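4. Preparing the Table and First Toasting

This section is for the Lill two-slot toaster, model 3633. Please read all of it before you put in the first bread. If your toaster came in the Aro breakfast set, the tray is packed under the carton insert.

4.1 Choosing the place

1. Put the toaster on a flat, stable table. Leave 15 cm of free space on each side and 40 cm above the slots.
2. Keep curtains, paper towels and plastic bags away from the table.
3. Wipe the table with a damp cloth and let it dry. The feet do not hold well on a greasy surface.
4. Bring the power cord out at the back and lead it away from the front edge. Do not put the cord over the slots.

Note: The Plultex table mat is not made for heat. Do not use it under the toaster. 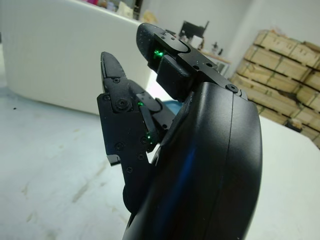
Fig. 4-1. At the work place.

4.2 Placing the tray

The tray is for bread and for finished toast. It is not a drip tray and must not be used under the toaster.

1. Wash the tray by hand and dry it.
2. Lay it flat beside the toaster, on the side where you will hold the bread. Left-handed users can change the side, but then the tray should not block the lever.
3. Check that the cord does not pass under the tray.

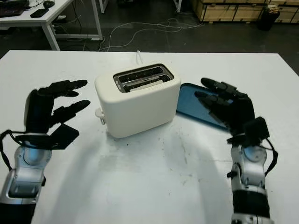
The first heating is done without bread, because the new heating parts can give a light smell. Open a window, press the lever down and let the toaster run until it stops by itself. Do this 3 times, with a pause between. The small control buttons are at the end of the metal top plate, close to the slots, so during these runs reach for them from the side and keep your fingers off the metal. The smell should become weaker each time. If it stays strong after the last run, pull the plug and write to the Flarnard service address on the back cover.

CAUTION: The top plate becomes hot in use. Do not touch it until the toaster has cooled down.

4.3 Putting in the bread

1. Check that the lever is in the upper position.
2. Take one slice and hold it at the top edge. The slice should hang straight.
3. Lower the slice into the slot without pressing. If it does not go in easily, it is too thick - cut it thinner or use another bread.
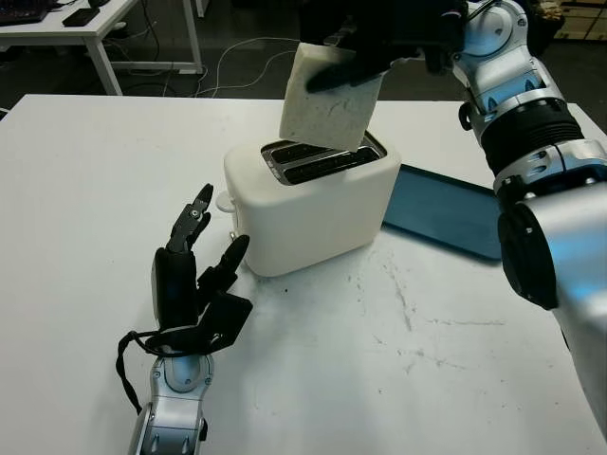 4. Let go of the slice before you press the lever. Bread with butter, sugar or cheese on it must never go in the slots.
5. Press the lever down until it stays. If it comes up again at once, check the plug.

Note: One slice alone browns a little faster than two - begin with a low setting.

4.4 After use

1. Pull the plug and wait until the toaster is cold.
2. Wipe the crumbs from the table and from the tray with a dry cloth.
3. Never use a knife or fork to take out stuck bread. See section 6.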